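**Clisum Opens Its Second Baking School in Tirnatden This August**

I've been teaching people to make flatbread for 20 years, mostly out of a kitchen that fits nine if everybody breathes in. So I'm very happy to tell you that Clisum is opening a second school, in the old Ondus mill in Tirnatden - and it has windows!

My business partner, Munther Qaisi, found the building last spring. I said it was too big. He signed us up to see it again anyway, and by the time we'd had coffee on the loading dock I was picking out paint (yellow, if you're wondering).

We'll start with 23 evening classes, all beginning at 6:30 p.m. The first batch covers flatbreads, hand pies and laminated dough, and Munther is teaching Bitar, our three-night course on filled breads, which sold out every time we ran it at the old place. A single class costs $119, with flour, aprons and supper included. You take home whatever you bake. 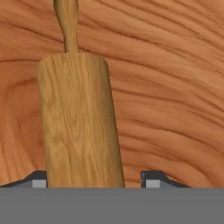 **Do I need any baking experience to sign up?**

Most of our students have never made dough before, and the first two flatbread evenings are planned for them. If you already bake at home, start with hand pies.

Booking opens at 9 a.m. on the first of August, at the front desk or by phone. Reporters are welcome to sit in on a class - just let us know ahead so we can set you a place.

Ayodele Afolabi
Founder, Clisum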